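FOR IMMEDIATE RELEASE

Wultell Shared Workshop Opens Its Robot Hand Project to Home Builders

Members publish the full plans of the Dretis hand and start a weekly build evening

Thursday, January 13, 2022 - Wultell, the shared workshop for people who build at home, announces today that the plans of its first member project, the Dretis robot hand, are open to everybody. The package contains the part drawings, the wiring plan, the control program and a build diary of 576 pages. It can be copied, changed and used without payment, under the condition that the names of the builders stay in the files.

The Dretis project started at the kitchen table of Inmaculada Aguirre, a retired maintenance electrician and a member of Wultell. For many years she worked with control cabinets, and she wished to build a hand that can reach the same buttons and switches that a person reaches, without any change to the cabinet. After the first winter the table became too small and the work moved to the shared workshop, where Azlan Pillai joined her to write the control program.

"I did not want to make a toy that waves to visitors," said Inmaculada Aguirre. "I wanted a hand which can go to a switch and put the finger in the right place. This sounds easy. We needed two years for it, and there were evenings when I went home very angry with a finger."

The hand is made for a builder with normal tools. All parts that carry load can be cut or drilled on the machines that a small workshop has, and the remaining parts come from a home printer. The first version used fishing line as tendons, and the line became longer after some days of use. The present version uses thin steel cable in a guide tube, with a small screw at the base of each finger to set the tension. The diary explains both versions, also the mistakes, so that other builders can decide for themselves.

The control program, which has the name Veloso, runs on an ordinary used laptop. It keeps a list of positions that the builder teaches by hand. The builder moves the arm slowly to the place, saves the position, and gives it a name. In September the members added a soft stop: when the motor of a finger uses more current than the chosen limit, the finger opens and the arm goes back by a short way.

"People ask me if the program is clever," said Azlan Pillai. "It is not very clever, it is careful. You can read all of it in one weekend, and I think for a home project this has more value."

Practice on a real cabinet

The members do their tests on a full electrical control cabinet with two doors. Lamps, push buttons, rotary switches and an emergency stop are placed close together there, and the finger must arrive at one of them without touching the others. The small selector switch on the left door is one of the targets. The three lines of the power meter on the same door stood at 224.4, 224.4 and 224.3 during this exercise, and the lamps in the top row were lit.
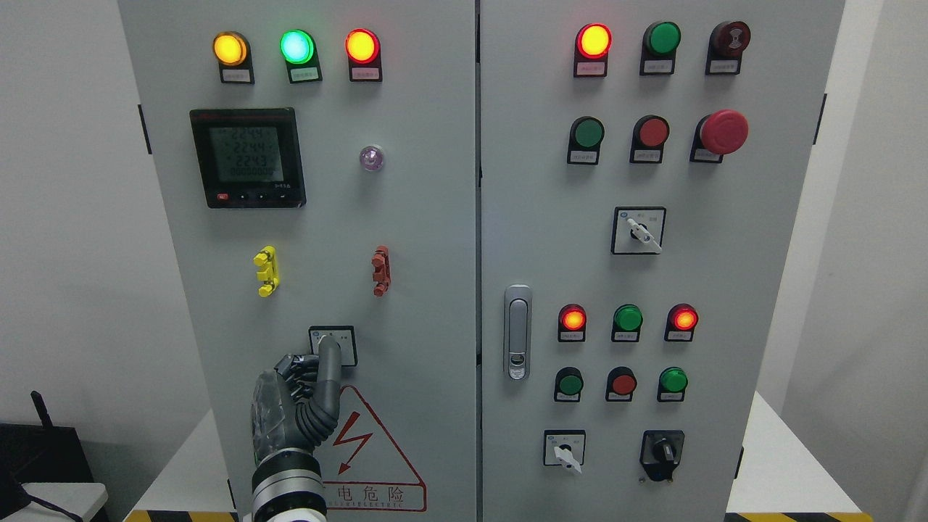 Safety rules for home builders

Wultell asks all builders to read the safety chapter before they order any part. The chapter was written by Ms. Aguirre and its most important points are the following:

Do not practice on the electrical panel of your house. Use a board with switches that are not connected to anything.

Keep a stop button for the arm within reach of your own hand, and test it at the start of each session.

Work with a second person in the room when the motors have power.

Any work inside a cabinet is for a qualified electrician only.

Build evenings and next steps

The build evenings take place every week in the large room of the workshop. There are four work places, and each is shared by two builders. Participants bring their own laptop and can borrow the hand tools. No experience with robots is necessary, but it helps if you have soldered before. Participants under 16 are welcome together with an adult.

The next part of the project has the working name Mestitier and will be a wrist with a better seal against dust. The drawings are not finished, and the members will be glad to receive suggestions from people who have built similar joints.

About Wultell

Wultell is a shared workshop for metal, wood and electronics, run by its members. It offers work places, machine introductions and storage for long projects.

Press contact

Azlan Pillai, Wultell Shared Workshop. Visits for journalists are possible during the build evenings, please announce yourself at the front desk.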